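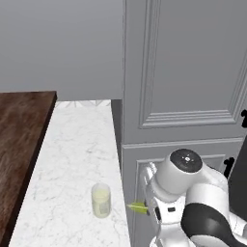

Abla Dabbas opened her first bakery by accident, she says, and her second one out of spite. The accident was a catering order for 211 date cookies that she said yes to before she owned a mixer. The spite had to do with a landlord in Muslow, and she would like me to leave it at that.

We met at Zernurora, the second one, at 3 in the afternoon, when the bread is gone and the people who wanted bread are still coming in to look sad about it. She had flour on one elbow and was eating toast. I asked if it was her own. "It's yesterday's," she said. "Today's is for people who pay."

What she's known for, at least in this end of town, is flatbread with za'atar, and she has strong feelings about it. Most of them concern oil. "People brush it on like they're painting a fence they don't like," she told me. "You mix the oil into the za'atar, you make it loose, like wet sand, and you push it into the dough with your fingers. If your shirt survives, you did it wrong."

She learned from Ziad Sleiman, whose bakery, called Sleiman, closed when his knees gave out. He is retired now and comes in on Saturday to sit by the window and disapprove. I asked him what he thought of her dough. He thought about it for most of a coffee.

"She gives it too long in the fridge," he said. "But it's bread."

Dabbas says this is the nicest thing he has said since January.

The fridge is a sore point. Sleiman made his dough in the morning and baked it that same morning. Dabbas leaves hers overnight, sometimes two nights, with a very small amount of yeast. She claims it tastes better. She also admits that it lets her sleep until four. "He got up at one for his whole working life," she said. "I love the man, I'm not doing that. The dough can work the night shift."

For anyone trying it at home, her advice is short. Use bread flour and more water than you're comfortable with. Salt it properly. Let it come out of the fridge an hour before you want to shape it, and don't use a rolling pin unless you are angry at the bread. Get the oven as hot as it goes with a heavy pan or a stone already inside. "And then wait longer," she said. "The little light goes off and everybody believes the little light."

She is less helpful on the question of sumac. I asked how much goes into her mix and she asked how my parents were. Leen Geagea, who works the counter, told me later that she's been there three years and still doesn't know. "She sends me out for parsley when she makes it," Geagea said. "We have parsley. We have so much parsley."

There is one thing on the menu that Dabbas didn't choose, a cheese pie with dill and green onion that came from the baker, Grigore Cozma. He made it for staff lunch, a customer saw him eating it, and that was the end of his peaceful lunches. It now outsells the spinach. "I'm fine about it," Dabbas said, in the voice of someone who has put the spinach at the front of the case – twice.

I tried both. The spinach is sharp and lemony with a crust that breaks all over your lap. The cheese pie is better, and I said so, and got a long look.

I asked about plans. There has been talk of a third shop out in Cliltley, and she waved that away with the toast. The rent is silly and she has only so many elbows. What she would like is a bigger oven, a dishwasher that finishes what it starts, and for people to stop asking if the flatbread can be made into a wrap.

"Can it?" I said.

"Of course it can," she said. "It's bread. I just don't want to watch."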